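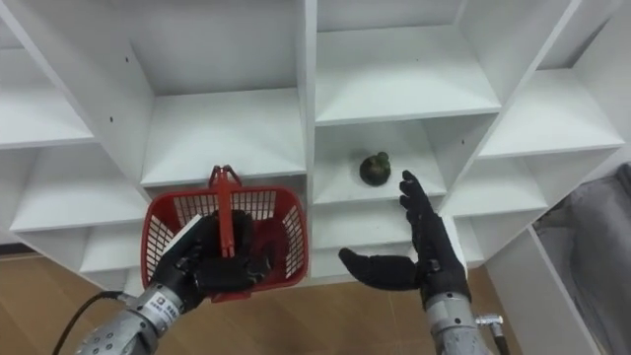

白色格子架，下面有一只红色塑料篮子。

换季收纳和一点儿去潮的办法

先说一下，中文是我后来学的语言，有的词可能用得不太准，请多包涵。我在Ollow住了很久，那里的房子老，墙厚，夏天凉快，到了秋天就开始潮。每年天气一变，我就要把家里的毛衣、被子、鞋子、厨房的干货全部看一遍。下面写的是我自己一直在做的事情，有些是婆婆教的，有些是做错了以后改过来的。

一、毛衣

毛衣从箱子里拿出来以后，不要马上穿，也不要马上放进柜子。先挂在椅背上半天，让它散一散味道。太重的毛衣不要挂衣架，肩膀那里会鼓出两个小包，很难看。我以前有一件深蓝色的，挂了一个夏天，袖子长了半个手掌，后来只能在院子里干活的时候穿。

折毛衣的办法很多，我用的最简单：两只袖子向后折，下摆向上折一次，再折一次，成一个长方块。然后竖着放，像放书一样。竖着放的时候从上面可以看见每一件的颜色，拿一件，别的不会倒。如果格子太宽，毛衣站不住，可以用一个鞋盒的盖子挡在旁边。

毛衣上的小球，我用旧的剃须刀轻轻刮，方向只向一边。刮以前把衣服平铺在桌上，下面垫一本硬的书。羊绒的不要刮，用手一个一个揪下来，看电视的时候正好做这件事。

关于虫子：樟木块用久了没有味道，可以用细砂纸磨一磨表面，味道又回来一点。薰衣草的小袋子很好闻，可是我觉得对虫子的作用不大。真正有用的是放以前洗干净。虫子喜欢领口和袖口，那里有汗，也有吃饭时掉的油。如果已经看见小洞，把这件衣服装进塑料袋，封好，放进冷冻室，放10天，拿出来以后慢慢回到室温，再洗一次。

二、被子和枕头

收被子以前一定要晒，或者在通风的房间里搭开。晒完不要趁热收，等它凉下来再折。我有一次心急，晒完马上装进袋子，两个星期以后打开，里面有一股闷味。

真空袋我只给化纤的被子用。羽绒的压得太久，拿出来像一张饼，拍半天也不起来。羽绒被我用旧的棉布被套包着，放在柜子的最上面，上面不再放东西。

枕头的事情很多人忘记。枕头上有黄色的印子，可以先用小苏打和温水调成糊，抹在印子上，等一个小时，再洗。洗的时候放两只枕头一起，一边一只，洗衣机转起来才平衡。如果是记忆棉的，不可以放进洗衣机，只能擦，然后立在窗边吹干。

三、鞋子

夏天的鞋子收起来以前，鞋底要刷。沙子留在鞋里，第二年会把里面的布磨坏。凉鞋用旧牙刷刷缝，白色的鞋带拆下来，泡在加了洗衣粉的热水里。

湿鞋子塞报纸，这个大家都知道。我要补充的是，报纸要换。第一次塞进去，一个小时就已经湿透了，如果不换，等于在鞋里放了一块湿布。我一般换三次，晚上最后一次，第二天早上就差不多可以穿了。彩色印刷的广告纸不吸水，不要用。

皮靴里面要有东西撑着。不用买专门的靴撑，把旧杂志卷起来放进去，松手以后它自己会张开，高度也正好。皮面擦油的时候，油要少，布要软，擦完放一夜再抛光。鞋油放多了，灰尘都粘在上面，比不擦还脏。

四、开放的格子怎么用

没有门的格子架，好处是通风，坏处是灰尘。所以我给它定了几条规矩。

每天要用的东西放在从腰到眼睛的高度。重的东西放最下面，比如工具箱、成捆的旧书。最上面放轻的、一年只用几次的，比如野餐垫、圣诞节的小灯。孩子自己要拿的东西，放在孩子的手够得到的地方，这一条听起来很简单，可是我家用了很多年才做到。

格子不要塞满。留下一点空的地方，手可以伸进去，抹布也可以伸进去。我看到有的人家把每一格都塞得像墙一样，拿一样东西，旁边的三样就掉下来。

放东西以前先量尺寸。我说的是先量格子里面的宽、高、深，写在一张小纸上，夹在钱包里，然后才去买盒子。我在Brurkgate那边的旧货店买过四只很漂亮的藤篮，回家以后发现每一只都宽了一个手指，推不进去。后来给了邻居放木柴。

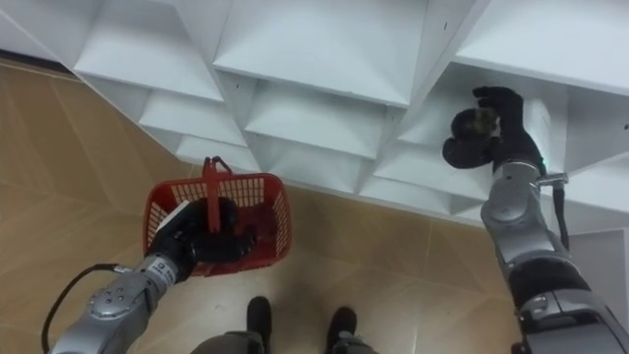 量的时候还要想到手。一只盒子如果正好和格子一样高，你放得进去，可是想看里面有什么，就必须整只拉出来。盒子比格子矮四个手指最好，手可以从上面伸进去。盒子前面有一个洞或者一个拉环的，更方便。布做的软盒子便宜，可是用一年以后中间会塌下去，我在底下放一块厚纸板，可以再用一年。

标签也要说一说。我以前写得很细，“围巾、手套、帽子、耳罩”，结果东西一换地方，标签就是错的。现在只写一个大的词，比如“冬天出门”“修东西”“客人”。字写大一点，贴在盒子的左上角，都贴在同一个位置。标签用纸胶带，撕下来不留胶。如果已经有旧的胶印，用食用油擦，等几分钟，再用洗碗的布擦掉。不要用刀刮。

打扫格子架的时候，从上往下。先用干的布，再用半湿的布，最后再用干的布。很多人第一步就用湿布，灰尘变成泥，都跑到角落里去。角落用一支旧的化妆刷，很软，可以把灰带出来。白色的面上有黑的擦痕，用普通的学生橡皮，轻轻地来回几下，大部分会掉。不掉的，用一点牙膏，可是要先在看不见的地方试一试。

架子和墙之间，我留两个手指的距离，空气可以过去。靠着外墙的架子特别要注意，冬天外墙冷，后面会出水，过几个月就有霉。如果你的架子比较高，一定要固定在墙上，家里有小孩或者猫的更是这样。我家的这一面墙从窗台到角落只有113厘米，买架子以前我量了两次，丈夫又量了一次，三次的数字一样才去付钱。

五、篮子

我很喜欢塑料篮子，虽然它不好看。它轻，可以洗，可以放在地上拖，也可以拿着在房间里走。我整理房间的时候，拿一只篮子，从客厅开始，看见不应该在这里的东西就放进去，不停下来，也不去想它应该放在哪里。走完所有的房间，再走第二遍，把篮子里的东西一样一样送回去。这样做比拿着一只袜子上楼、拿着一支笔下楼快得多。

篮子脏了，放在浴缸里，用热水加一点洗碗的液体，泡一会儿，用长柄的刷子刷。网眼里的头发很讨厌，用一根牙签挑。洗完倒过来放，水从底下的边流走。

脏衣服不要在塑料篮子里放太久，特别是毛巾。毛巾要晾干以后再放进去，就算它马上要洗。

六、厨房里的干货

秋天也是看一看厨房的时候。我把面粉、米、豆子、坚果都拿出来，闻一闻。坚果有了油漆一样的味道，就是坏了，不要舍不得。面粉里如果有细细的丝，那是小蛾子的幼虫，整包都要扔，而且柜子要用吸尘器吸，连放隔板的小孔也要吸。吸完把吸尘器里的袋子拿到外面去扔。

米里放几片月桂叶，我的婆婆这样做，我也这样做，有没有用我说不准，不过味道不坏。

盐结成块，放几粒生米在盐瓶里。红糖硬了，放一片苹果皮，盖紧，过一夜会软，然后苹果皮要拿掉。茶叶不要和香料放在一个格子里，我喝过有孜然味的绿茶，不推荐。

玻璃瓶的盖子打不开的时候，不要用力到手痛。戴上洗碗的橡胶手套再拧，一般就开了。再不开，把瓶子倒过来，盖子在热水里放一分钟。

七、去潮

去潮最好的办法是开窗。每天早上，把对着的两扇窗同时打开，开10分钟，比把一扇窗开一条缝开一整天要好，墙也不会变冷。下雾的日子我不开。

洗完澡以后，用刮水的板子把墙上的水刮下来，门关着，排风扇再开一会儿。浴室里不要放很多毛巾。

衣柜里我放Drernow的吸湿盒，在Gwilliam五金店买的，满了就把水倒掉，换里面的小包。倒水的时候要小心，这个水是滑的，弄到木头地板上很难擦，也不要弄到皮鞋上。自己也可以做：在一只深一点的碗里放粗盐，上面盖一块纱布，用橡皮筋扎好。粗盐吸得慢，湿了以后可以放在烤箱里用低温烤干，再用。小孩和动物够得到的地方都不要放。

如果墙上已经有黑点，面积很小，可以戴手套和口罩，用白醋喷上去，等一个小时，再擦，擦过的布不要留。白醋和漂白剂不可以一起用，会出有毒的气，这一句请一定记住。如果面积很大，或者擦了以后又回来，那是墙里面有问题，要请人来看。我家走廊的墙就是这样，擦了两个冬天，最后发现是外面的雨水管裂了。
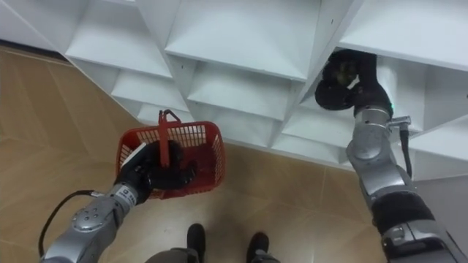

格子架，从高处往下看。

八、一些零碎的

螺丝和小零件：拆家具的时候，把螺丝装进小袋子，用胶带贴在那件家具的背面。不要都放在一个罐子里。我有一个这样的罐子，里面的东西我一样也认不出来。

电线：用卷卫生纸剩下的纸筒套住，纸筒上写是什么电器的。太粗的线不要卷得很紧。

剪刀不快了，把铝箔折成几层，用剪刀剪十几下，会好一点。这个只能应急，真的钝了还是要磨。

抽屉拉起来发涩，在木头的滑道上擦一点蜡烛。白蜡烛最好，红的会染颜色。

蜡烛油滴在桌布上，先等它硬，用勺子的背面把大块的推掉，然后上下各放一张厨房纸，用温的熨斗压。纸换几次，直到纸上没有油。

窗帘洗完，半干的时候就挂回去，自己的重量会把它拉平，不用熨。

花瓶里面有水垢，倒一点白醋，再放一小把生米，摇一摇。瓶口很小的花瓶特别适合这样洗。

行李箱空着放很浪费地方，我把冬天的被罩放在大箱子里，小箱子放在大箱子里面的办法我也试过，可是出门以前总是找不到小箱子，所以现在不这样做了。

旧的T恤剪成抹布，剪以前看一看是不是棉的。化纤的不吸水，擦玻璃只会留下一道一道的。剪成大约手帕那么大，放在水槽下面，脏得太厉害就直接扔。

我自己的习惯是一天只做一个地方。今天鞋子，明天厨房的一个柜子，后天休息。以前我会把所有的东西都倒在床上，下定决心今天一定要做完，到了晚上十一点，床上还是一座山，没有地方睡觉。现在我先定好时间，一个小时，到了就停，没有做完的放回原来的地方。

要送人的东西，装好以后马上放到门口，或者直接放进车里。放在房间里，过两天又会一件一件拿出来。今年7月我装好了一袋夏天的裙子，到现在还在楼梯下面，明天我要把它拿走。

读者留言（4）

Rhodri Vaughan
谢谢分享。橡皮擦黑印的办法我马上试了，很好用。不过我用的是美术用的那种软橡皮，效果不好，换了硬一点的才可以。

小满在北边
请问羽绒服也可以竖着放吗？我家的格子不深，挂又没有地方。

作者回复
可以的，卷起来放，不要用绳子扎紧。拿出来以后提前一天挂着，让它鼓起来。

Sølve Skjelbred
我家也在海边，补充一点：装衣服的纸箱不要直接放在地上，下面垫两根木条。我的书就是这样坏的，最下面一层全部粘在一起了。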